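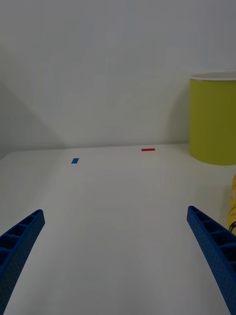 Re: Mekeck 2 export drops trailing zeros

On Monday the Etley list wrote:

> After moving our stock tables from Varnia to Mekeck, part
> numbers such as 4.10 come out as 4.1 in the CSV. The
> column is set to text in the table view. Is there a
> switch for this, or do we have to pad the values by hand?

Don't pad them by hand. The setting in the table view only governs display. The type used on export is read from the schema file, and the Varnia importer guesses that type from the first 80 rows. If all of those look like numbers, the column is stored as decimal and the zeros are lost at import, before the export ever runs.

You can check this with

 mekeck schema show parts

and look at the third field. If it says dec, the stored values are already wrong and changing the type afterwards will not bring the zeros back. You need to import again from the Varnia dump:

 mekeck import --types=parts.types parts.dump

where parts.types has one line per column, name first, then a tab, then the type. Spaces are not accepted in place of the tab, and the error message for this is misleading (it complains about the encoding).

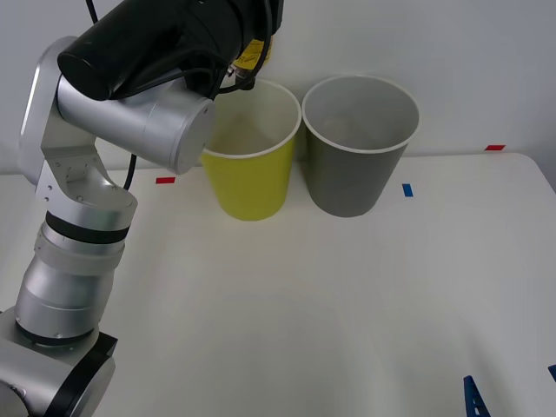

Columns left out of the types file are still guessed, so list every code-like column, including the supplier reference. We missed that one on the Aitken tables and had to repeat nearly 9 hours of import.

Two further points. Indexes are dropped on a fresh import and must be rebuilt. Also, if you open the CSV in a spreadsheet to check it, the spreadsheet will strip the zeros again on its own account; use a plain text editor or

 head -n 3 parts.csv

The --types option is missing from the manual page but is listed under mekeck import --help.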